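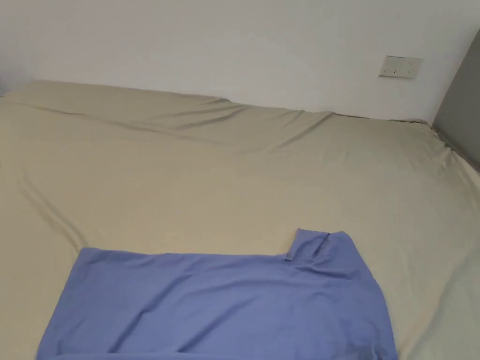 Cloth finder sees a crease in the bed sheet as the edge of a shirt

Home | Browse | Ask | Log in
2 min read

Svitlana Harasym

Hello all. I am building a shirt folding helper at home. I call it Rarkus. There is a camera at head height and a gripper with soft fingers, and I use my bed as the work table because it is the only flat place big enough. The camera runs at 10 pictures per second.

My program must find the outline of the shirt before it chooses the place to grip. I marked 3,000 pictures by hand, and on the test set it is still wrong in 29 percent. Almost always it is the same mistake. It takes the long diagonal crease in the sheet for the hem of the shirt.

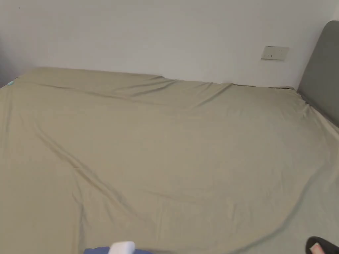
The long crease, with a bit of blue at the bottom edge

I tried to raise the contrast, but then the crease becomes stronger too. Should I mark more pictures, or is there something wrong in my way of thinking?

Kyrylo Hnatiuk

Do you feed it gray pictures? Many beginner scripts convert to gray in the first step, and then a shadow in a fold looks the same as an edge of cloth. Your shirt is blue and your sheet is not, so please use it. Convert to HSV, keep hue and saturation, and give brightness a small weight. I would also turn off automatic white balance. In your first picture the sheet is like sand, in the second it is more green.

Before you mark anything more, take pictures of the bed with no shirt and put them in the training with an empty outline. Your program has to learn that sometimes the answer is "there is no shirt".

Retno Setiawan

just iron the sheet

Svitlana Harasym (update)

I was in fact converting to gray, on line 6 of the script, and I had forgotten it. Thank you, Kyrylo. I also made the pictures with no shirt, as you said. 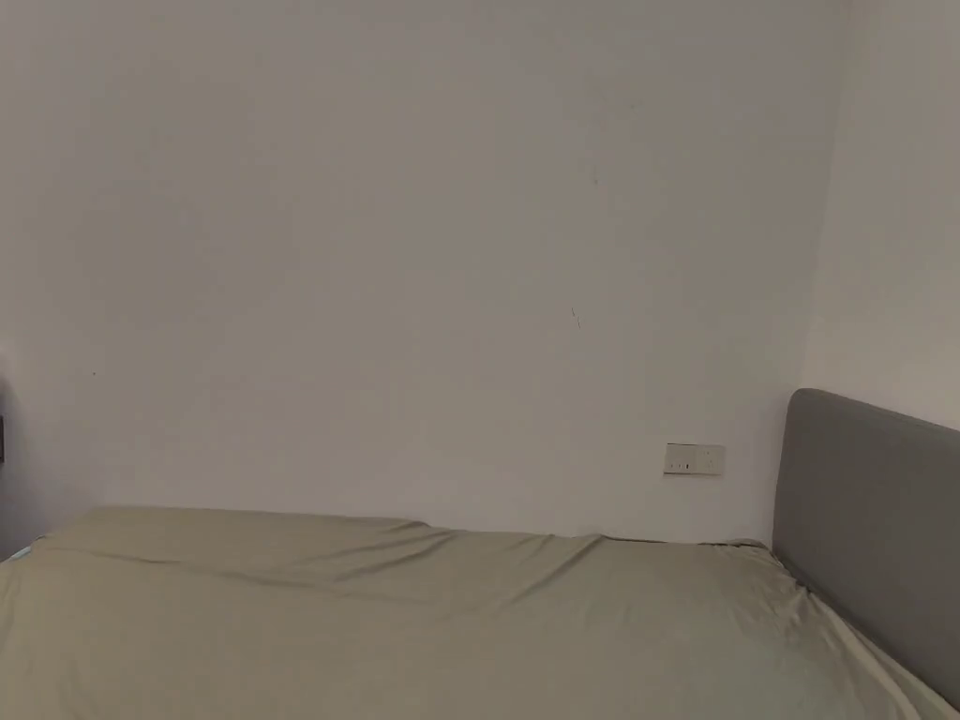
Stevgate, October. With hue and the empty pictures the crease is ignored most of the time. White balance is now fixed by hand. One thing remains: the small light blue patch at the left corner of the mattress is sometimes found as a very small shirt. I will try to drop every outline under a minimum size.
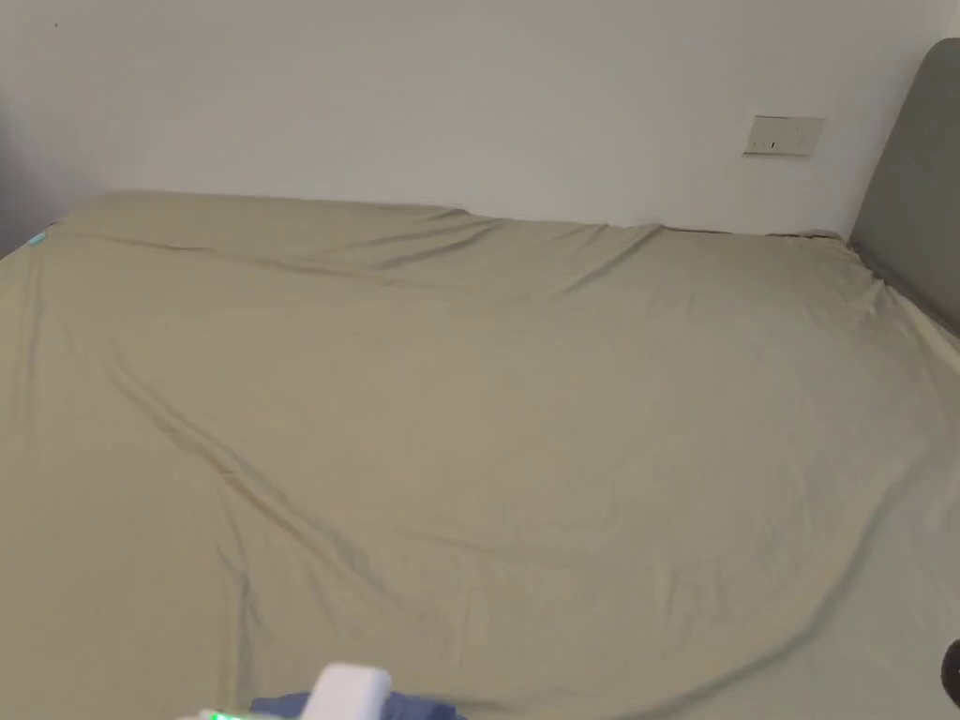 Dark blue cloth at the bottom, the same crease behind it

Retno, I ironed it also. The creases come back when I lean on the bed.

Related
Soft fingers for a Clindetti gripper
Fixing white balance in a script
How many empty pictures in a training set?
Karpenko servo gets warm when holding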